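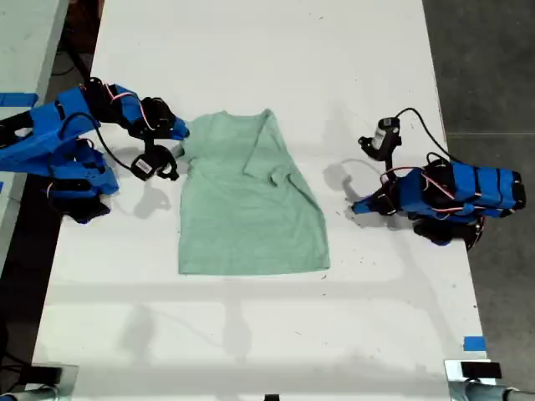

The Wirketti Pair is a set of parts for building two small tabletop arms at home or in a shared workshop. You print the blue pieces yourself, or order them printed, and the box has the rest: servos, wiring, controller boards, screws and two grippers with wrist camera mounts. We developed it in the Mesthorpe shop, where it gets tried mostly on laundry, and a t-shirt with one sleeve folded in over the body is an ordinary working view for us. The arms face each other across a long white table and reach in from opposite sides. We recommend the same layout for a first build, as the example files are written for it.

What comes in the box

- Servos for both arms, with horns and screws already bagged by joint
- Two controller boards and one shared power supply
- Servo leads in red and white, cut to length for each link
- Two grippers, black jaws, with a flat plate for a small camera
- Two spare servo horns and a spare lead
- A printed parts list (the build guide is online only)

Not included: printed parts, cameras, table, clamps, computer. The printed parts can be added to the order in blue, black or gray. Cameras are sold separately under the name Hunero, but any small USB camera that fits the plate will work.

Printing your own

The full set for two arms takes some 36 hours on a single home printer. Nothing in it needs a large bed. We print in PLA at ordinary settings, with a brim on the long links and supports only on the shoulder housing. If your printer tends to run tight, print one wrist joint first and try a servo in it before you start on the rest. The pockets are meant to be snug. A servo that has to be hammered in will come out again with a broken tab.

Files are included with every order. You can print replacements for yourself or for your workshop as often as you like, but please don't resell them.

Assembly

Each arm goes together from the base up. There are 29 screws per arm and they are all the same length apart from the ones in the gripper, which are shorter and come in their own bag. Set the ID of every servo before you mount it. Doing this afterward means taking the arm apart again, and it is the most common thing people write to us about.

Route the leads along the top of the links and leave slack at every joint. The camera cable needs more slack than you would guess. We let ours hang in a wide curve from the gripper back to the body of the arm, which looks untidy but clears the joints. Earlier builds had it tied down close and the connectors worked loose.

Allow a weekend for the pair if you have built something like this before. For a group, one arm per table works well.

Choosing a table

A plain white top makes calibration simpler, and it makes cloth easy to see from the wrist cameras. It doesn't have to stay perfect. Ours has scuffs and dark specks on it. Strong side light is more trouble than marks are, so try the table in the spot where it will live before fixing anything down.

Leave a gap of 20 mm between the bottom of the gripper and the tabletop in the rest position. The arms will go lower than that in use, but it gives you some room if a servo loses its setting at power-up. Mark the position of each base with painter's tape so that it can be put back after cleaning. In a shared space we would also run tape along the edge of any table next to it, as a line for other people to keep their mugs behind.

Working with cloth

Start with something light and plain. A sleeveless top is easier than a t-shirt, as there are no sleeves to turn in, and the straight hem gives the arms a clear line to work from. Lay it lengthwise with the neckline at the far end. The example routine lets one arm work at the shoulder while the other waits folded up on its own side, out of the way. Running one arm at a time is slower - it is also much easier to see what has gone wrong. Once both halves behave, turn on the second arm in the settings file.

Wrinkles are fine for the routine to start with, within reason. Heavy cotton, denim and anything with buttons are beyond what these servos are good for.

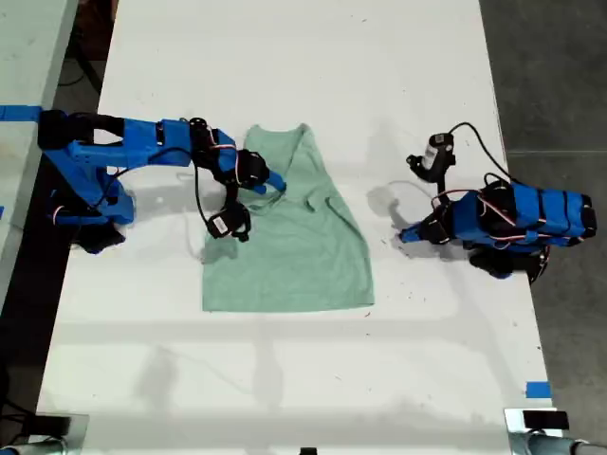

Specifications

Arms: two, same build, left or right set in software
Payload at full reach: 300 g per arm
Structure: 3D-printed segments, servo joints
Power: single supply, wall plug included
Connection: USB, one port per arm, plus one per camera
Software: Mesthorpe desktop tool, Linux and Windows
Color of printed parts: blue (standard), black, gray

The payload figure is for slow moves. Carrying that much quickly will warm up the shoulder servo and the arm will start to sag.

Versions

This page covers the current version of the Pair. The older Bermúdez kit used a different wrist, and its printed gripper parts do not fit. Links and base housings are the same in both, so owners of the older kit can upgrade with the wrist set alone.

Orders and shipping

Kits without printed parts ship within a week. Orders with printed parts take longer, and the next batch of those is planned for June. Spare servos and leads can be ordered singly at any time. If a servo is dead on arrival, send us its joint number and we will mail another one. There is no need to return the old one.

Page last updated May 15, 2018

Workshop > Robot Kits > Arms > Wirketti Pair

Contact | Shipping and returns | © Mesthorpe | Back to top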